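**Duman 60 Countertop Grain Mill**

I've been baking with fresh-milled flour for seven years now, and the Duman 60 is the mill I keep telling people about. We stock it here at Clollomeo in cream and dark green, and there's always one plugged in by the register, so bring a handful of your own wheat and try it!

The stones are what make it. They're 60 mm across, set flat, and they stay remarkably quiet for something chewing through hard red wheat. The hopper holds enough for two good-sized loaves, and the lid doubles as a scoop (I didn't notice this for a month). Turn the collar left for coarse, right for fine, and listen for the faint ticking that tells you the stones are just touching. Back off a hair from there and you've got flour soft enough for pancakes.

It handles wheat, rye, spelt, oat groats, rice, dried corn and most dry beans. Please keep flax, sesame and coffee out of it – oily seeds glaze the stones, and then you're running rice through on coarse for ten minutes to clean them up.
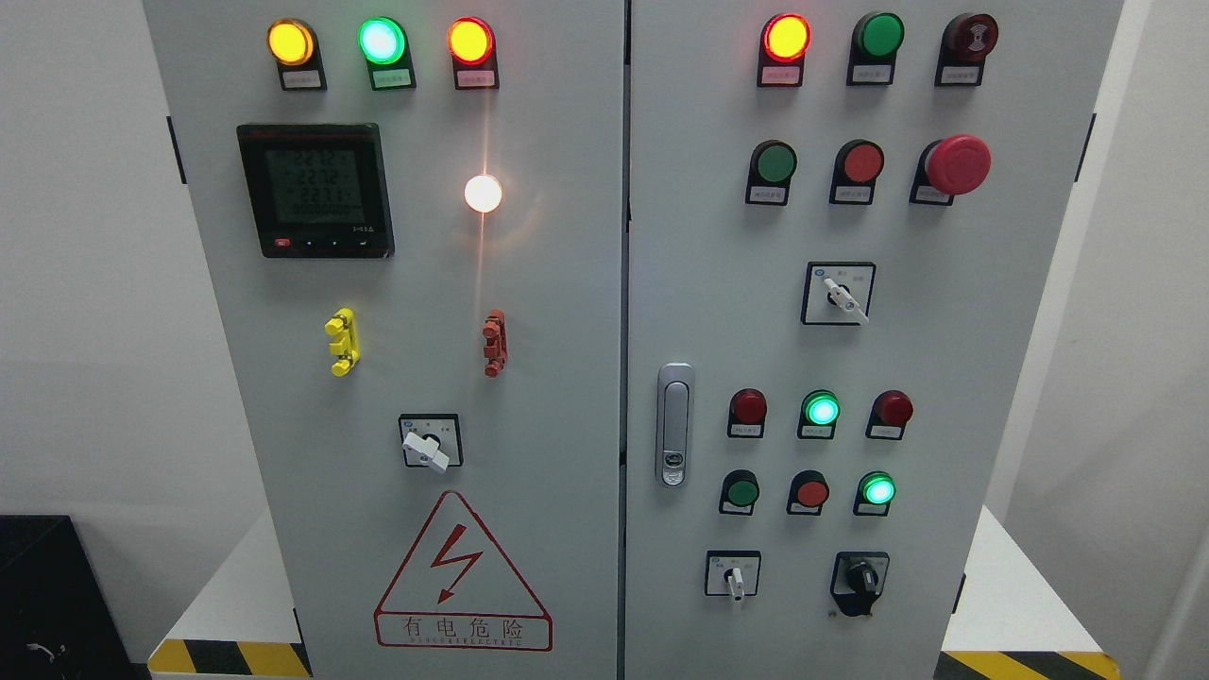
Duman's mill comes with one large knob and a rocker switch, and that's all the controls you get. I love that. There's a place for the other kind of panel, with its amber, green and orange-red lights in a row and a digital meter showing three readings at once, but I don't want to face one before breakfast when all I'm after is oatmeal. Set the collar, flip the switch, pour in the grain. Start the motor first, then add the grain, especially with corn.

Paweena Saengthong teaches our bread class on one of these, and she mills rye twice, coarse and then fine, which gives a lighter crumb than a single pass. I've copied her ever since. Let the flour cool before you mix it into a sourdough, or cut back a little on your proofing time.

**Details**

- Weight of mill, boxed: 7 kg
- Cord: 1 m, stored under the base
- Cream: item 1095
- Dark green: item 1292
- In the box: mill, lid, cleaning brush, recipe booklet

Replacement stones come from Doltach and fit both colors. Kittipong Sitthichai at our Bamport store can swap them while you wait, or show you how to do it at home with a coin and a bit of patience.

Page updated July 3, 2021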